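The Hook Job

By Munro

The kit came in December in two cartons. The woman who had ordered it signed for both and carried them down to the lab herself, and the driver left the invoice on top of the second one. Sivine Hand Kit, one pair, 127 days' trial, return freight not included.

She read the booklet at her desk before she opened anything. It was a short booklet. The buyer straps one gripper to the back of each hand and does the job the way a person would. The kit records how the hands move. After 1,000 good runs the recording goes off to Sivine, and Sivine sends back a program that a pair of arms can follow. The booklet called this the service. The service cost more than the kit.

Her company, Skomovum, made stands and racks for kitchens. The job she had picked was hanging a flat utensil on one of the new stands. The men in packing did it all day for the store displays, and their wrists hurt.

She had hired a tester through an agency for the winter. The tester was quiet and kept regular hours. On the first morning the straps went on too tight and had to be done over. After that there was nothing to talk about. Pick up, carry across, hang, take down.

The first week gave them 700 runs, and Sivine accepted fewer than half. The report said the left hand was idle. She wrote back that the left hand had nothing to do in this job. Sivine answered that an idle hand should still be held above the table, level, with the jaws pointing in. So the tester held it there.

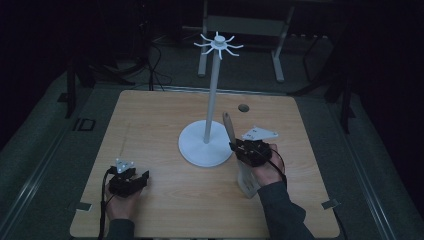

The hook job, both grippers on, with the stand at the middle of the table.

She started coming down in the afternoons to watch. She told herself it was for the review. Skomovum had asked her for two pages on whether to buy, and she had written the parts about price and delivery. She had nothing under the heading for ease of use.

"Is it easy?" she asked.

"It's slow," the tester said. "You can't feel what you're holding. You have to look at it the whole time."

"Does that get better?"

"You get used to looking."

She wrote that down. Then she asked if she could try, and the tester unstrapped and stood back. The grippers were lighter than she had thought. She picked up the utensil and dropped it. She picked it up again, got it as far as the nearest hook, and missed the hook by the width of a finger. On the fourth try it hung. She was pleased out of all proportion, and she did it twice more before she gave the grippers back.

Her three good runs went in with the rest. She forgot to tag them as hers.

The program came back late in the winter. The arms were set up across from the same table by a man from Mulodach, the firm that leased them out, and he stayed long enough to see them start. They worked at a steady pace. They lifted the utensil, carried it over and hung it, and the left arm stayed above the table with its jaws pointing in.

The tester's contract had ended by then. The woman stood by herself with her two pages and a pen and watched for most of an hour. The right arm had a way of stopping just short of the hook, a very small stop, before it went on. She knew it. The tester had done that every time, to look.

Late in the hour the arm came up to the nearest hook and missed it by the width of a finger. It went back and tried again, and the utensil hung.

She looked at the heading for ease of use. Under the line about getting used to looking she wrote that the product did what the booklet said, and that the straps ran tight. Then she signed the second page and took it upstairs.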